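Projects > Serport bench automation > Progress reports

21 December 2022
Report by the project lead, Flesach workshop

This report covers the period since September and deals mainly with equipment: what we have bought, what we still need, and what we would like to move between budget lines. The handling work goes on at the bench with everyday desk items.

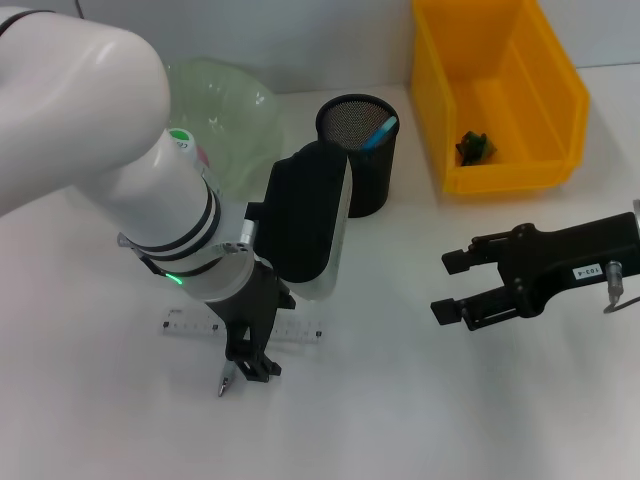
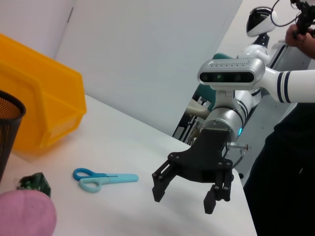 Spending on the bench itself is lower than planned, and most of the saving comes from small parts. The original budget allowed for made-to-measure trays and fixtures from Voner at 350 pounds a set. We have not ordered any. An ordinary yellow plastic bin with an open, sloped front does the same job for our purposes, and a mesh pot from a stationery supplier does the rest. We have spent 110 pounds on items of this kind and do not expect to spend more before the spring.

Gripper fingers are the opposite case. We budgeted for one spare set and now think that was too few. Flat things such as rulers and scissors have to be picked up close to the table top, and the tips take the wear. Leclerc has quoted 388 pounds for a further set, including fitting screws, with delivery in 6 weeks. We would like to order in January so that the parts are here before the next round of trials.

Cabling needs a decision as well. At present the leads at the wrist run outside the arm. This is acceptable for bench work, but the leads will need proper clips and sleeves before the equipment goes to Serport. We have asked Voner for a price and have not had one yet. Until it comes we are holding the unspent tray money against it.

We have put off buying a second table. The present one is large enough for the tasks in the plan, and Serport has still to confirm the floor space on its side - there is no sense in choosing a size before then.

Approval requested:

- to place the Leclerc order in January
- to move the unspent tray money to cabling
- to carry the table budget into the next period

The next report will give the Voner price and a revised delivery date for Serport.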